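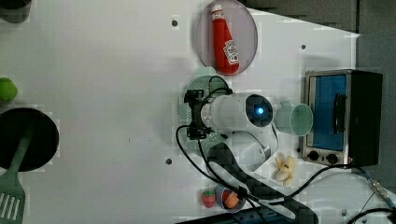

Hinard Manipulation Group, Department of Mechanical Engineering, Haworth
Board: Methods and Results
Thread: Wrist camera only vs. wrist plus overhead, toy kitchen tasks

rhrynyshyn
Results from the April runs. Same policy, same 207 demonstrations, trained twice: once with wrist images only, once with wrist plus overhead. 200 evaluation trials per condition. Overhead helps on long moves across the table. It does nothing measurable for the final grasp on thin rims, and plates are still the worst class. Object layout was changed between trials, toaster oven kept on the right side.

drirnik_b
What counts as a grasp failure? If the fingers touch the rim and slide off, then close on the second try, is that one success or one of each?

rhrynyshyn
One success if it closes within 3 attempts. Attempts are logged separately.

bbuzatu
Then I don't agree with "nothing measurable." Three attempts hides most of the difference you are looking for. Score first contact only and post it again.
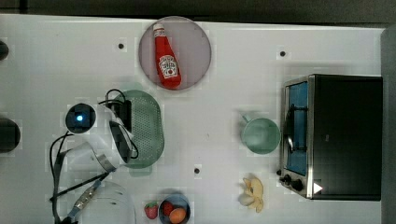

The colander is a good case. The rim is oval, so the approach angle matters more than it does on a round plate, and a policy that comes in from the long side has more room for error. If you pool it with the plates you average over two different problems.

rhrynyshyn
They are pooled, yes. I can split by object from the logs. First contact will take longer, as the contact label is set by hand.

fultville_lab
We label contact from motor current. Works on rigid rims, poor on soft plastic. I would keep the hand labels for this set.

bbuzatu
Agreed on hand labels. Have 2 people do them and report where they differ.

drirnik_b
Still not sure first contact is the right measure. Retrying is part of what the policy learned.

rhrynyshyn
I'll post both columns, split by object. Thread stays open until then.

Rostyslav Hrynyshyn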